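Notes from the Tea Point
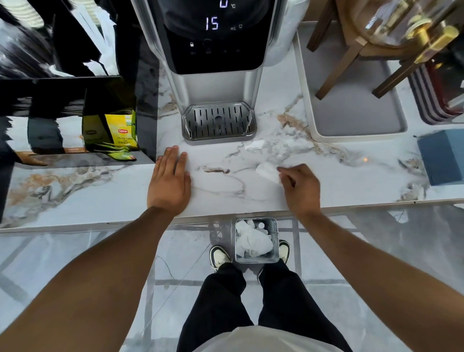

The second-floor tea point at Cimum has now been open since February, and we have reached the stage of the relationship where things need to be said. Most of them are about the water dispenser. It is a capable machine, it gives you a readout in mL and in °C, and it has a small padlock on its display that has caused more emails to this newsletter than the car park. The lowest amount anyone has admitted to pouring by mistake is 15 mL, with the little cup icon glowing beside it as though that were a cup of anything. If you find the display set that low, please turn it up before you walk away. The next person will be holding a mug and a teabag and will not be in the mood.

Now, the marble. Lina Geagea would like it known that the worktop stains, that it was chosen by people who do not drink tea, and that the brown veins are supposed to be there. The brown rings are not. A dry paper napkin pressed down on a fresh spill will do nearly all the work, provided you then put the napkin in the bin, along with any bits that have come off it. We have had a run of little white scraps left in front of the drip tray, and after lunch on a busy day it looks like the end of a very small wedding.

On the subject of the drip tray: it lifts out. This came as news to several of us. There is a rota for emptying it, taped inside the cupboard door, and 16 names are on it. If yours is one of them and you have been hoping the rota was decorative, your turn is coming round again shortly.

Tea itself. The yellow box of Lipton stays where it is, for everyone, and is refilled on Mondays. Last month's trial of Lukura mint drew two votes in favour, both from Hala Bitar, who has been spoken to. Anyone who wants something more interesting is welcome to bring it in with a name on it – names are respected up here, mostly, apart from the business with the Jaber biscuits, on which we have agreed to say no more.

A word about the white tray to the right of the dispenser. It is for cups on their way to the dishwasher. It has lately held a stapler, post for the third floor and half a satsuma – the satsuma for long enough that people had begun to steer round it. Cups only, please.

The descaling is booked for early next week and takes most of a morning, so the dispenser will be off until 11 or so. There is a kettle in the Rirnia meeting room. It is slow and it whistles, and whoever boils it should expect company.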